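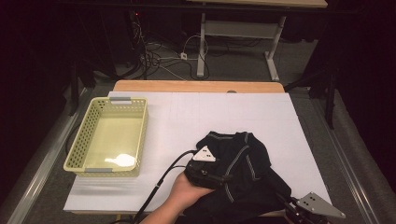 Osenham Clothing Exchange | Sorting Room Team

Ask Zorica Nikolaidis how she ended up in charge of the folding table and she'll start with her aunt, then her first apartment, and then, after a good while, the table. I didn't mind one bit. She is very good company, and she kept refilling my tea.

"I never liked folding," she told me. "I liked finding things. If every dark top is in one big heap you can't find the one you came for, so I started folding, and then people began bringing me theirs!"

Her rule is one garment out at a time, spread on the white board, with a basket next to it. She likes the shallow plastic kind with holes in the sides — you can see what's in there without digging. Knits get the most patience from her. "You let it lie down first. Smooth the sleeves, find the shoulders, and if there's piping, follow the piping. It'll show you where the middle is."

The thin lines on the board are a help too, she says, mostly to newcomers, who tend to fold everything a bit crooked for the first week (I certainly did). Line up the hem with one of them and the rest comes along nicely.

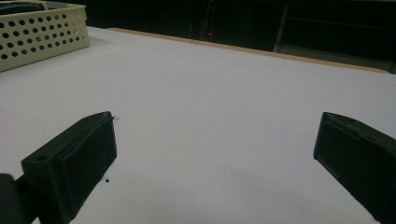 She is just as particular about clearing off. The board gets a wipe with a dry cloth before the next thing goes down, because lint loves a dark sweater and will find it from across the room. Todor Zupan, who shares the morning shift with her, thinks she overdoes it. "He says I'd wipe the cloth if I had another cloth," she said, laughing, "and well, I have done that."

We talked for 50 minutes and I had planned on 13. Before I left she refolded my scarf, which I had thought was fine.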